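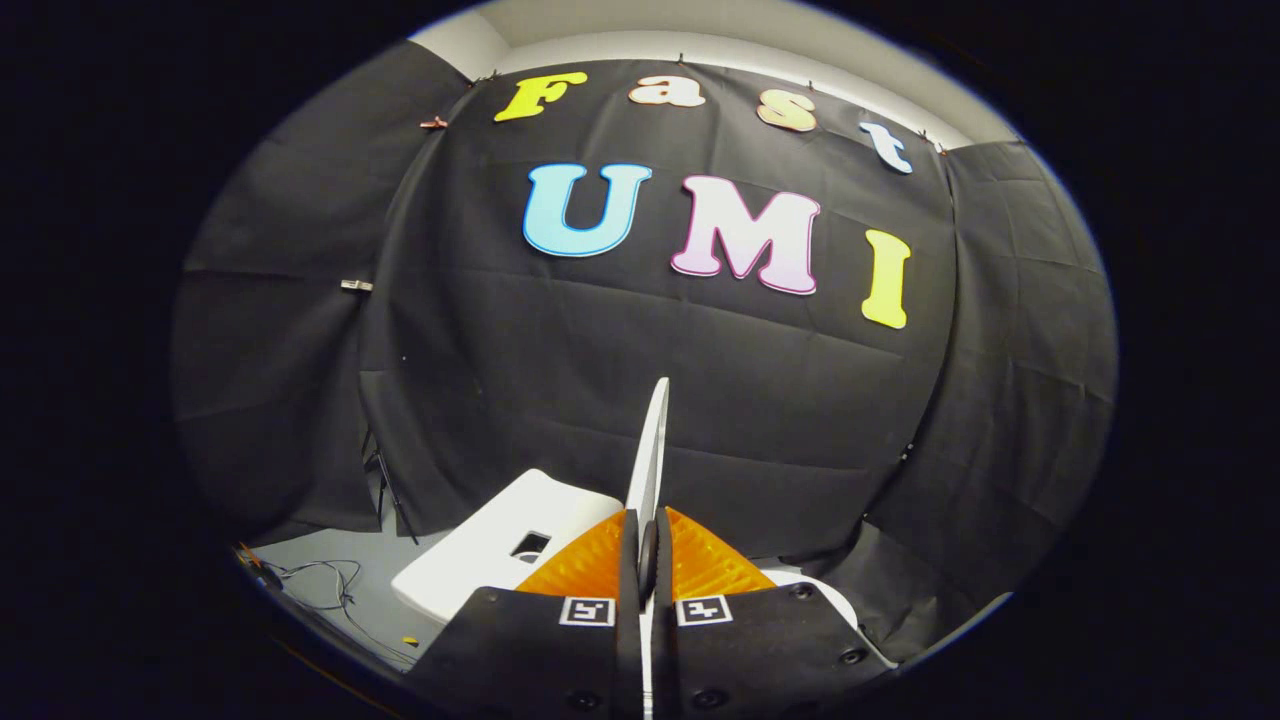 Fig. 1. View from the camera on a hand-held gripper. Letters on the backdrop read "Fast UMI".

Handout 5: Hand-held grippers for recording demonstrations

Set by Blažena Kolář. Revised 21 September 2024.

Read this before the practical. It covers what a hand-held gripper kit consists of, what to look for when one is offered to you, and how the offer from Pomel compares with the older kit the department bought through Ritenia. The review sheet is due at the end of the practical.

1. What the kit is for

A person holds the gripper and does a task with it: picks up a cup, folds a cloth, puts a lid on a box. The camera records what the fingers do. The recordings are later used to train a robot arm that carries the same fingers and the same camera position. No arm is needed at the recording stage, so a kit of this kind costs much less than a robot cell and can be taken to wherever the task is.

The view in Fig. 1 is the sort of material you will be working with. Note how much of it the fingers and their mounts take up, and that everything falls inside a circle with black corners. When you read a supplier's figures for image resolution, remember that those corners count towards the total but carry no information.

2. Parts to check

Fingers. The orange pads in Fig. 1 are of the fin-ray type. They have a triangular profile and a ribbed surface. A fin-ray finger bends round an object when pressed, so it copes with odd shapes better than a flat jaw does. Its weak point is thin, stiff objects held near the tip. Ask the supplier what the pads are made of, how long they last and what a spare pair costs.

Markers. A small square marker sits on each of the two black plates at the base of the fingers. Software finds the markers in each image and works out the opening of the jaws from the distance between them. Check that the markers stay in view at every opening, and that they are not glossy. Glare from a lamp can hide a marker for several images in a row.

Mounting plates. These hold the fingers. Check the screws before and after each session. If a plate shifts, the jaw width will be wrong in every recording made afterwards, and you may not notice until training.

Camera and lens. A wide lens shows the fingers and the surroundings together, at the price of bent straight lines near the rim. Each unit needs its own calibration file. Do not accept one file for a whole batch.

Position tracking. Some kits work out the path of the hand from the camera images, others use a separate tracking module. The first kind has trouble in front of plain surfaces. The second kind adds weight and another cable or battery.

3. The Pomel offer

Pomel offers the kit under the name Juvura. The offer sent to us in July has these terms:

Two hand-held units in one case, with one charger per unit.
Spare finger pads, 5 pairs.
Calibration done by the supplier before delivery, with a file for each unit.
Recording software for one site. Extra sites are charged separately.
Delivery in 20 working days to the Blackburn workshop.
Repairs by return to the supplier. No loan unit is given during repair.

The last point matters more than it looks. With two units and no loan, one fault halves the amount we can record in a week. The Ritenia contract included a loan unit, and we used it.

The offer does not state the weight of a unit. This has been asked for in writing. Weight decides how long a person can work without a break, and tired operators make poor recordings.

4. Trial results

We had one Juvura unit on trial and made 73 recordings with it. The task was to pick up a plastic beaker and set it on a tray. Of these, 20 were rejected. Most of the rejected ones had lost tracking when the operator turned quickly. In 2 the jaw width could not be read because a sleeve covered a marker.

The software flags lost tracking only after the file is saved. A warning during the recording would have let the operator stop and start again. Pomel has said a later version will do this, but gave no date, so treat it as absent when you mark the kit.

5. Practical work

Work in pairs. One person operates, the other keeps the log.

a) Open and close the jaws fully, five times, with the recording running. Confirm that both markers are found throughout.
b) Record the beaker task at normal speed, then at half speed.
c) Repeat with the lamp moved to the other side of the bench.
d) Change one pair of finger pads and note the time taken and the tools used.

6. Review sheet

Give a mark out of five for each of the following, with one sentence of reasons: fingers, markers, lens, tracking, software, spares, repair terms. Then write a paragraph saying whether you would buy the kit at the price quoted, and which term of the offer you would ask to have changed first.

Hand in the log with the sheet. Sheets without a log will be returned unmarked.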